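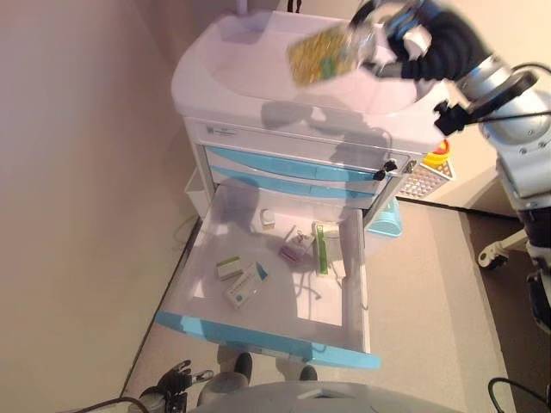

3.2 Reading the leaflet at home

I went into this part of the study thinking I already knew how people use the folded paper leaflet that comes with their medicine. I figured they threw it away. I certainly do! So the first thing I did was drop the survey question that asked "Did you read it?" (everybody says yes to that one) and ask people where the leaflet was right now.

We mailed 3608 questionnaires to households in Willine and the smaller towns along the Skosmont road, and over 2000 came back, a better return than I'd hoped for in November. A lot of people wrote in the margins. Some wrote on the back, too, and one respondent stapled in the leaflet itself with the parts she disliked crossed out in red pen.

The answers fell into a pattern I hadn't planned for. People in Willine mostly kept the leaflet folded in the package until the package was empty. In the Skosmont towns it was more common to pull it out on the first day and put it in a drawer with the appliance manuals, and then, as one man told us, "never see it again till we move." Our coding sheet had no box for the drawer, so I had to go back and add one after the first batch was already typed up. Table 4 uses the corrected codes.

I then visited 105 of these households and asked each person to find me one fact, namely what to do about a missed dose. I brought the same two-sided leaflet every time, in the Prakley layout (see Section 2.3), and I sat at the kitchen table and kept quiet, a thing I'm not good at. Most people started at the top of side one and gave up somewhere in the list of ingredients. The ones who flipped it over right away did much better, and when I asked why they'd flipped it, they usually said the print looked bigger on that side. It's the same size on both. The line spacing is a little looser on side two, and I think that's what they were picking up on.

Figure 2 plots search time against age for the home visits. I expected a nice steady climb and didn't get one. The slowest group was people in their thirties, several of whom reached for a phone before they'd finished unfolding the paper. I let them, and logged those visits separately under the Aranda scheme, so they're shown as open circles in the figure and left out of the averages in Section 3.3.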